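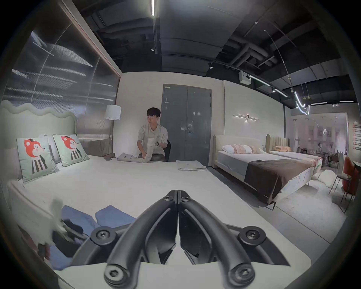
A hand-held gripper at a bed with folded and unfolded clothing.

Zultlow is an open-source software package for teaching robots to handle cloth. It takes recordings made with hand-held grippers, lines up their video and motion data, and turns them into training material for a control policy, the program that decides where a robot's hands should go next. The name is also used loosely for the small family of tools that grew up beside it, including the labeling program Flirnton and the motion planner Salgado.

Origins

Zultlow began as a weekend script by Rachid Ramadan, a software engineer at the robotics firm Ponuvura, who was tired of matching video clips to gripper positions by hand. The first version did one job: it found the moment when both jaws closed and cut the recording there. Laurinda Teixeira joined soon after and rewrote the timing code, and her design is still the heart of the package. The first public release came out in August with 20 sample recordings, all of them of shirts and towels.

Why cloth is hard

Cloth is one of the most fascinating problems in robot software! A mug keeps its shape when it is picked up, so a program can describe it with a position and a direction. A T-shirt has no such fixed form. It can be flat, bunched, twisted or inside out, and a small tug at one corner changes the whole outline. Sleeves hide under the body, hems fold over themselves, and two dark garments in a pile can look like one.

Older systems tried to get around this by building a full model of the fabric, a mesh of small points joined by springs. The results were beautiful to watch and often painfully slow. Zultlow skips the mesh. Its perception module looks only for a few useful features (corners, collar, hem, sleeve ends) and gives each a confidence score. If the scores are low, the planner asks for a move that will show more of the garment, such as lifting it by two points and letting the rest hang.

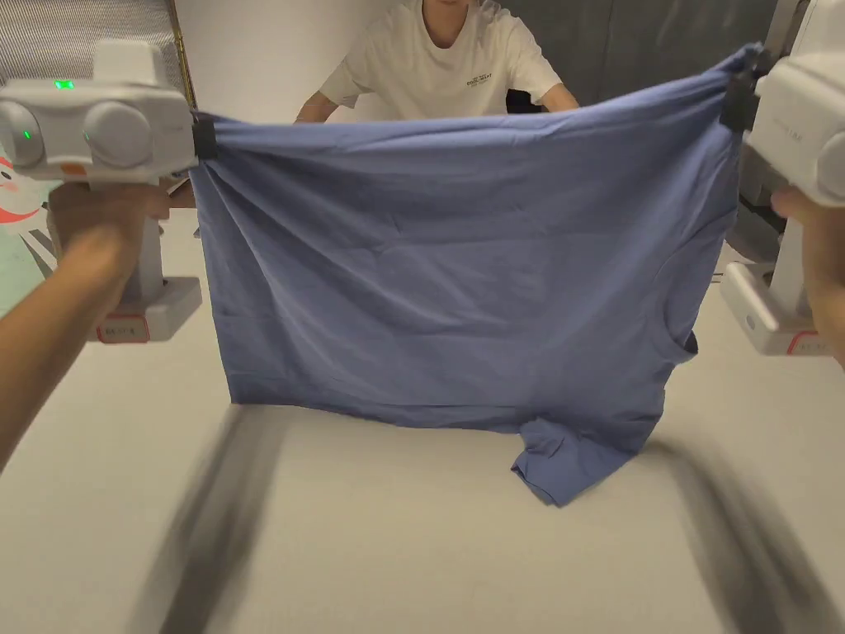
Lifting a shirt by its top corners is a favorite move among Zultlow users, and for good reason. Gravity does much of the sorting, the sides drop into view, and the distance between the two grippers gives the software a direct measure of how wide the fabric has been pulled. The planner can use that distance as a limit, so that a policy trained on thin cotton does not pull too hard on a stretchy knit.

How it works

A recording passes through 6 stages, called gates in the documentation. The early gates check the clock on each camera, recover the path of each gripper, and drop stretches where tracking was lost. The middle gates mark grasps and releases. The last ones split a long session into short tasks and write them out in a common format. Any gate can be run alone, which makes bug hunting far more pleasant than it used to be.

Timing gets special care. A folding motion often needs two hands to move together, and if one stream lags behind the other, the trained policy will learn the lag as well. Teixeira's method compares sudden changes in speed across the streams and shifts them until they agree. It then writes the shift into the log, where a reviewer can see it and undo it.

Flirnton handles the human side of the work. It shows the synchronized views side by side and lets a reviewer tag garments, fix a wrong grasp mark or reject a clip. A keyboard-only mode, added at the request of people who label all day, quickly became the default.

Control

Policies trained with Zultlow predict a short run of future motions instead of a single step. Salgado smooths that run, checks it against the robot's joint limits and sends it on at a steady rate. While the arms are still moving, the policy is already working on the next run, and the two are blended where they overlap. The effect is lovely to see: the hands drift from one fold into the next with no visible stop.

Known limits

Shiny and see-through fabrics still confuse the feature finder, and mirrors or ribbed glass in the background can throw off camera tracking. Buttons are ignored entirely. Support for fitted sheets is listed as experimental, and the elastic corners remain an open issue in the project's bug tracker.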